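Pay and Playing Time in the Bresden Second Division: Project Report

2021-02-03
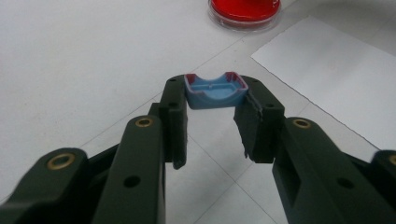
Fig. 1. Small blue plastic part held between two green fingers.

The project asked whether football clubs in the second division pay their goalkeepers according to minutes played. We used the wage lists that Pinent and Flosix publish each September, and match records for the same season.

Pinent's first-choice keeper played 3,130 minutes and earned a basic wage plus 200 per match. Flosix used two keepers. The older one played 2,326 minutes before losing his place – his wage stayed the same until the end of the season. His replacement was on the lowest contract at the club.

Bonus payments were left out for Flosix, as the club does not list them by player.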